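Week 6 handout: When the gripper closes on nothing
Robot Handling, Vultstead evening course
Notes by Peninah Mollel

Welcome back, everyone, and thank you for the lively questions last time! I promised we would spend a whole session on one fault, so please get comfortable, because I am fond of this one and I do tend to go on.

Hywel Rowlands ran the dish task in simulation 1,755 times. In 700 of those runs the arm closed its fingers beside the bowl, felt no contact, and carried on to the rack as if it were holding something. The log said "grasp complete" every single time.

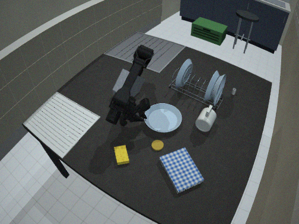
Figure 1. Simulated dish task, gripper close to the rim of the bowl.

The trouble was in the success check. It asked whether the fingers had finished moving, and fingers that close on air finish moving very nicely. Andri Zürcher found it by reading the finger gap next to the force values, a habit I would love you all to pick up (yes, even when the log looks cheerful).

Before next week, please write your own check using both gap and force, and decide what the arm should do when they disagree. I would stop it where it is, but Ilse Kleinschmidt prefers a slow retreat straight up, and we will argue that out in class.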